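Endbridge Linen and Laundry Project
Progress report to the Kennedy Fund
12 October 2020

Prepared by Nestor Bañez

1. Work since the last report

The towel stage is now in regular use. Bath sheets and pillowcases were finished in the spring and we have left them as they were. Most of the time since then has gone on the small microfibre towels, which come to the folding table in a heap and have to be picked up, opened out, folded and stacked.

We logged 544 folds in this period. Each was marked on the sheet as good, needs redoing, or dropped. The sheets are kept at the Usero site and can be sent on request.

2. What we found

The towels that cause most trouble are the ones already doubled over when they reach the table. If the hold is taken through one layer only, the rest slides out and the fold has to be started again. Taking hold at a corner has given better results than taking hold halfway along a side.

Older towels with worn hems are slower to square up. We have put five of them aside and will decide in December whether to keep them in the set.

The table height was raised once, at Usero's request. The stacking shelf has not been moved.

3. Towel stage

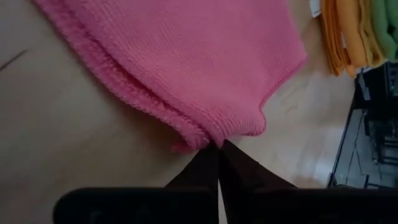
Pink microfibre towel, partly folded, held at its narrow end. Some loose fibres show at the hem.

The pink towels are the ones we now use for checking, as they show up well against the pale tabletop. Four other colours are still to be tried.

4. Spending

Spending is within the agreed amount. The order for replacement towels from Wistitico was smaller than planned and the balance has been carried forward. No change to the budget is requested.

5. Next period

Finish the remaining colours. Repeat the hem checks on the towels set aside. Begin on flannels, in batches of six. Agree with Endbridge where the finished stacks are to be stored, as the present cupboard is nearly full.

The next report will follow in December.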